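Friday, late. Writing fast before I lose the day

Up too early, no breakfast, bus late. Got in and the bench was already set because Yasuo Ikeda had come in before me and zeroed both grippers. Good man. Left me a note with one word on it, "bags." So bags it was.

The plan for the week was 2000 demos for Kandness. We're at 333. I'm not going to do the math on that tonight.

Thin film is the worst thing to teach. A box has sides. A pouch at least has a front. With a bag you go to where you think the edge is and there's no edge, only more bag. My own fingers would find it by feel but I'm not using my fingers, I'm using two blocks on a handle, and the handle tells me next to nothing. So I go by eye, and the camera on the gripper goes by eye too, and neither of us sees much but white folds.

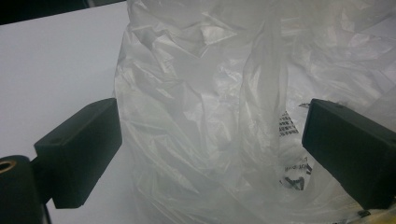 4 min read

What I keep catching myself doing: cheating. I lean over and look around the side of the gripper to see where the film is bunched, and then I go in from there. Fine for me. But the gripper camera didn't lean over. Whatever it learns from that one is that you go in from the left for no reason. Yasuo says look at the wrist view first, every time, and if you couldn't do it from the wrist view then don't do it. Easy to say. I tried it his way for the whole second block and my neck hurts less, so there's that.

Second thing. Speed. I rush the close. Open, drift in, snap. On playback you can't tell when I decided. He wants a little wait before the fingers shut -- not a pause exactly, just slow enough that the motion has a shape to it. Did 9 in a row like that and they were the nicest I've done since August. Then lunch, then I forgot all of it.

Lunch was rice and a boiled egg at the sink. Called Mom back finaly. She asked if the robot is doing my job yet. I said right now I'm doing the robot's job.

Afternoon was two-handed. One side keeps the tray from skating off, the other deals with the bag and pouch. Left hand is my bad hand and it shows. The cables pull too, you get a tug at the wrist right when you want to be still, and then the left tip dips and the whole bag moves with it. Tried running the left cable over my knee. Worse. Tried sitting closer, better, but then my legs get into the head view all the time and someone has to check whether that matters. (Asked. "Probably not." Great.)
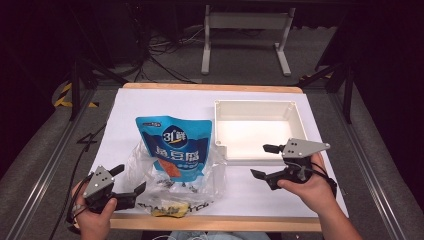
Page last edited: October 4, 2019, 10:52 PM

The blue pouch is my favorite thing on the item list, for what it's worth. Stands out against the white, big logo, you always know which way is up. The clear plastic under it is another story. Half the time I can't say if I'm gripping one layer or 2, and the label for the clip wants me to say. I put "unsure" so often that the Drosow people are going to write to us about it again. Let them. I'd rather put unsure than make something up at four in the afternoon.

Argument with Yasuo, small one, about resets. I'd been tidying the bag between takes, flattening it, same corner same place. He watched for a bit and then just reached over and scrunched it up. Said if I keep making it nice the thing will only ever know nice bags. I was annoyed for an hour. He's right. Tommorow's ones -- no, Monday's -- get dropped on the table any old way and I take what I get.

Also: stop re-recording the misses. If I miss the film and go back for it and get it, that's a keeper. Been throwing those out for days thinking they were junk. He nearly cried. The going back is the useful part, he wants more of those, not faked though, he says he can tell when I miss on purpose. I believe him.

Hand cramp in the right thumb. Trigger is stiff on that one, the left is looser, somebody should look at the spring. Wrote it on the Hullico sheet and again on the whiteboard since the sheet goes nowhere.

Prendergast want to come see a session next week. Must wear better jeans.

To do. Tape for the cables. Thumb thing. Ask about the layer label. Buy eggs.

Bed. Still seeing plastic when I shut my eyes.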